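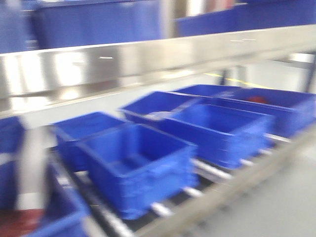

The Red Thing in the Far Bin

Mariama Osei loved the rollers best. Other people at Hurton loved the vending machine or the loading door in June, when it stayed open all afternoon and the whole place smelled of cut grass, but Mariama loved the rollers. You could set a blue bin on them and give it one push with two fingers and off it went, rattling along like it had somewhere to be!

"You're grinning at the bins again," said Renata Toledo.

"They're good bins."

Renata looked down the line. Blue, blue, blue, one with something pale in it, and a big one toward the back with something small and red. More blue up on the top level, on the other side of the steel.

"What's the red one?" Renata asked.

Mariama checked the sheet. Order 19 was a kettle cord and a box of Ansah tea. Order 50 was four pairs of wool socks, all gray. She ran her thumb down to the bottom and back up again.

"There's no red one," she said.

This was wonderful news. It was twenty minutes to the end of the shift and they had a mystery.

They walked along the conveyor together, Renata with her coffee held out to one side so it wouldn't spill. It was a little wooden bird, no longer than Mariama's thumb, painted red all over except for the beak, where the paint had worn down to the grain. There was a loop of thread through its back.

"It's an ornament," said Renata.

"It's a cardinal."

"It's a red bird. I don't know that it's a cardinal. Do we sell these?"

They did not sell these. Mariama knew the Hurton catalog the way some people know hymns, and she could go straight through it from apron to zip bag (she had done this once at a birthday party, and people had clapped). There was no bird. She held it by the thread and it turned slowly one way, stopped, and turned back.

Adjoa Abugri came over from the packing bench to see what they were looking at, and she had a theory right away, as she did for everything. It was a return. Somebody had bought a tin of cookies, put their decorations away in the tin, forgotten, and sent the tin back.

"Who returns cookies?" said Renata.

"People return a hundred things you wouldn't believe. I had a melon once."

"A melon!"

"In a Skostari box. With the receipt."

Mariama was looking at the thread. It was green sewing thread, doubled, and the knot was a funny flat one with the ends tucked under. She had seen that knot before. She had seen it on the string that held the clipboard to the desk in receiving, and on the drawstring of a lunch bag, and once on her own boot, when the lace had snapped and a patient old man had knelt down on the concrete and fixed it for her in no time at all.

"Give me two minutes," she said, and she ran. You weren't supposed to run.

Deok-su Kong was in receiving with his coat already on, going through his pockets. He had turned them all out onto the desk: keys, a folded handkerchief, bus card, half a roll of mints. He was feeling along the lining now, very carefully, with his head tilted as if he were listening for something.

"Mr. Kong," said Mariama, out of breath, and she opened her hand.

He didn't say anything at first. He took the bird and rubbed the bare beak with his thumb, and she saw how the paint had come off.

"I leaned over to straighten a label," he said. "I felt something go and I thought, mints."

"Is it a cardinal?"

"My daughter says robin. She was six, she painted the whole thing before I could tell her where to stop." He laughed, and it was such a big, surprised laugh that Adjoa shouted from the bench to ask what was so funny. "She is bringing the baby tonight. We are doing the tree, and he gets to hang this one. I promised him on the telephone. He is eleven months old, so he only breathed at me, but I promised."

He wrapped it in the handkerchief, put it in his inside pocket, and buttoned the pocket. Then he buttoned the coat over it.

When Mariama got back, Renata had written "red bird, 1" at the bottom of the sheet and was waiting with the pen.

"Well? What do I put?"

"Shipped," said Mariama, and she gave the big bin a push.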